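Film Music and Sound, Unit 2: Restored Prints and New Scores
Course handout, Fumasside Extension Program

Start with a plain fact that the program notes tend to bury. Most silent features reached their first audiences with whatever the local house could afford. A large theater had an orchestra and a cue sheet. A small one had a pianist who may not have seen the picture before the lights went down. So when a festival tells you that a new score "restores the original experience," ask which experience, and in which building.

The Eltenow screening in June is our test case. The publicity says the trio worked "in dialogue" with the film. Listen for what that means in practice. For 21 minutes the drum pattern hardly changes, through a wedding, a chase and a death. You can call that restraint. I would want to hear the argument first.

Things to mark while you listen:

Where does the music stop? Silence in a live score is a choice, and often the only one the audience notices.

Does a theme belong to a person, a place, or just to the second reel?

Projection speed. The Linder print was run slower than the Kiiskinen transfer, and the trio rehearsed to the transfer. Some of the late entries people praised as daring may be plain bad timing.
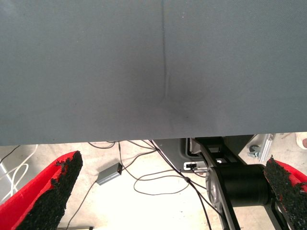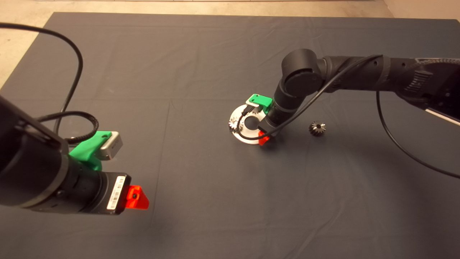

A listener at the Eltenow talk objected to this whole line of attack, saying that the hall held 805 people and none of them had come to check cue points. They had come to hear a band play with a film, and if an entry landed late and sounded good, then it was good. Fair enough as a report of a night out. It leaves open whether the film needed to be there, and that is the question for your paper.

For next session: read the cue sheet in the course packet, page 31 onward, and pick one scene. Write down what the sheet calls for, then what the trio played - in that order, before you decide which you like better. Don't use the word "haunting."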